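News > Press releases > Community

Zindness opens its winter repair-at-home scheme to everyone in Pevov

Nov 24, 2020
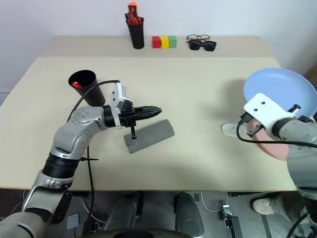 A light beige tabletop with a raised shelf along the back.

I'm Manuela Messina and I run Zindness, the little mending club that used to meet above the Lever bakery. We haven't been able to get together since spring, so I'm very happy (and a bit nervous!) to say that from December we're going to post our repair kits free to any household in Pevov that asks for one.

Last winter 271 of you came through the door with torn coats, wobbly lamps and one accordion, which Gualtiero Donati is still working on. When we had to close I thought that would be that for a while, but the emails kept coming – how do I darn a heel, can you save a zip with no teeth left – and we started answering them one by one. By October we'd had more than 873 and my evenings had gone.

So, the kits. There are 4 to choose from: knitwear, zips and buttons, books and paper, and small toys. Each comes in an envelope that fits through a letterbox, with a printed guide written by Noemi Santoro and tested on her very impatient teenagers. You keep the needles. If you get stuck, Manikandan Ramasamy will be on the phone on Thursday evenings from five until eight, and he really does like a chat.

The Ametepe wool shop has given us all the darning yarn, mostly in greens and browns, so please don't ask for pink just yet.

To ask for a kit, ring the club or drop a note in the box outside the bakery with your name, address and which kit you'd like. One per household to begin with, please – we'll see how the postage goes.

Press enquiries: Katherine Flores, Zindness, Pevov.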